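Workshop > Wood Surfaces > Table Care

We use cookies to remember your settings. Accept / Manage choices

Looking After a Light Wood Table

A pale tabletop shows coffee rings, pen marks and greasy fingerprints sooner than a dark one. Most of them come off with things you already have.

Everyday cleaning

Clear the whole table first. Wiping around things leaves a border you will see later. Use a soft cloth wrung out until it no longer drips, and put 2 drops of dish soap in the bowl, no more. Wipe along the grain, then go over it again with plain water and dry it with a second cloth.

White rings

These are usually moisture in the finish. Leave them overnight. If the ring is still there in the morning, lay a dry cotton cloth over it and press with an iron on low for 8 seconds. Lift, look, repeat. Keep the steam off.

Dark rings

Dark marks have usually gone through the finish and need sanding. Try a hidden spot first. Start with 100 grit on bare solid wood only, then move to something finer. Do not sand veneer this way.

Sticky spots

Warm soapy water, left on for a minute under a folded cloth. Scrape with an old plastic card held flat. I have tried the Gronix scraper too and the card works as well.

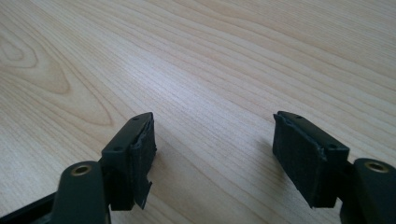 By the Sekanness workshop editor

Checking the grain

Before you wipe or sand, find out which way the grain runs. It may cross the table at a slant, with fine lines close together, and it can bend into ovals where there is a knot-like figure. Follow the main direction and go lightly over the curves. Look at the top from a low angle near a window to find any dull patches. Mark them with painter's tape and do those first.

Recent tips
Stopping a drawer that sticks
Oil or wax for cutting boards
Cleaning paint out of a brush
Felt pads for chair legs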